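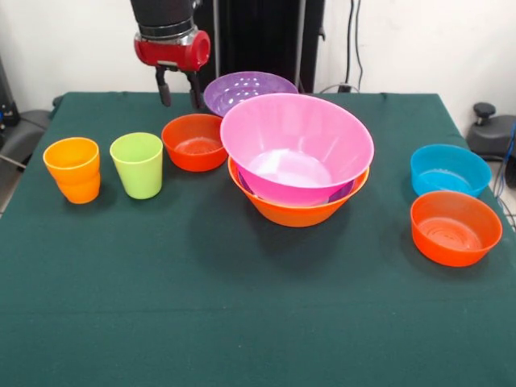 The Plastics: A Small Gallery

Posted June 24, 2023

Every household has a cupboard that nobody opens without bracing a knee against the door. Ours held the picnic plastics, bought in May from the Suncombe end-of-line shelf and used, so far, for one picnic, at which it rained. The whole lot came to 169 pieces if you believe the box, which also promised "heirloom colours". I suppose somebody's grandmother did own a lime-green tumbler, and I suppose she had her reasons.

Before any of it goes back behind the door I wanted it out on a green cloth where I could have a proper look. The cloth is the best thing here. It makes cheap plastic look like snooker.

1. Plates and a cup

Orange-red and blue have been put next to each other on the left, very nearly touching, like relatives at a wedding. The pink one has a smaller red one sitting in it and a bit of orange showing underneath, an arrangement I would call stacking and my family would call tidying up. The lime-green cup has been given plenty of cloth to itself. The rings in the middle of the small ones are handsome enough until you have to get dried ketchup out of them, at which point they become a hobby.
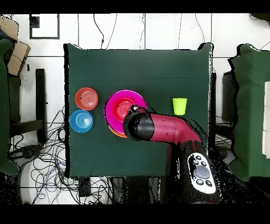

2. Bowls, with more bowls

My favourite of the lot. The big orange one with the purple inside has the middle of the table, where it plainly thinks it belongs, and the wide purple one behind it has caught all the lights. Hot pink is at the back left. I have tried serving crisps in hot pink and they looked medicinal. The orange cup in front of it has a stepped lower half, and it keeps company with the light green one, which is much the same shape and holds much the same amount of squash.
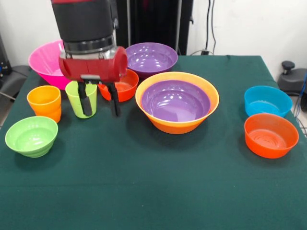

As for where they all live next, I have gone back and forth. Nesting them by size saves the most room, and it does mean that whichever bowl you want is at the bottom. Nesting by colour looks splendid for an afternoon. Gokness do a wire rack that takes 8 bowls on their sides, though it wants more depth than our shelf has got, and I am not moving the fondue set for anybody.

The cups can go on the windowsill with the pens.

Recent galleries
Seven tea towels and what became of them
The Zoubi jug, before and after the handle
Lids without boxes
A Fenix cool bag, slightly warm
Boxes without lids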